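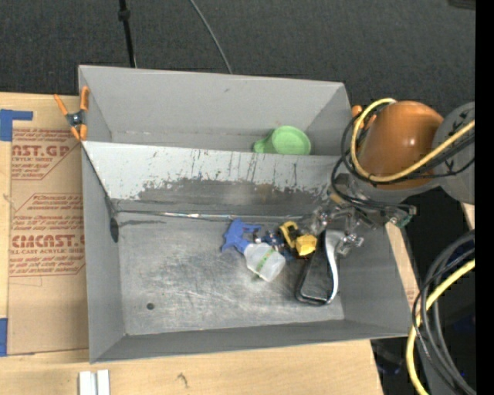

Where should small items go if they have no label and no obvious home? In the grey divided bin on the wooden table, until the monthly sort, when they are either given a place or passed on.

That was the first point raised and it was agreed without a vote. The rest of the meeting is set out below.

Brudley Shared Workshop
Minutes of the June members' meeting
Started 7.15 pm in the back room

1. Minutes of the last meeting
Agreed, with one correction. The shelving quote was from Gisler and not from Furkach.

2. The sorting bin
Members talked about what the bin is for. The wide front part takes loose tools and bottles. The narrow rear part is to be kept for cups and other kitchen things, which go back to the kitchen at the end of the evening.
A member said the light surface on the partition has worn through to dark grey low down and asked if the bin should be replaced. The metal floor is scratched and scuffed as well. The meeting felt that it still does the job. A rubber mat for the front part was suggested and will be priced.
It was asked that spray bottles be stood upright on the cleaning shelf after use. They keep ending up on their sides among the tools. Any bottle without a written label will be emptied and rinsed - this was agreed last year but has not been kept to.

3. Tool wall
The outlines on the tool wall have been repainted. There are 67 hooks and 14 of them have no tool assigned. Members are asked to say by the next meeting what they would like to see there. Two requests were made on the night, for a second set of pliers and a longer tape measure.
The blue and yellow tape on handles was discussed. Some members find it useful and others say it leaves the handles sticky. No decision. To come back in the autumn.

4. Shelving
Kerau can supply the steel shelving for 468 pounds including delivery. Gisler came in higher and could not give a date. The budget set in the spring was 400 pounds. It was agreed to go with Kerau and take the difference from the tea money, provided the shelves are the deep ones. Secretary to check the depth before ordering.

5. Furkach vice
The jaw is still loose. The part has been ordered. Please don't use the vice for anything heavy until the notice comes down.

6. Any other business
The side door sticks and needs planing.
Bench lamps were left on overnight twice. The last person out should check them - a note will go by the light switch.
A request to open earlier on summer evenings was left until more key holders can be found.

Actions
Price rubber mat: stores group
Rinse unlabelled bottles: stores group
Check shelf depth and order from Kerau: secretary
Plane side door: building group
Note by light switch: secretary

Meeting closed at 8.40 pm. The next one will be in the same room, same start time.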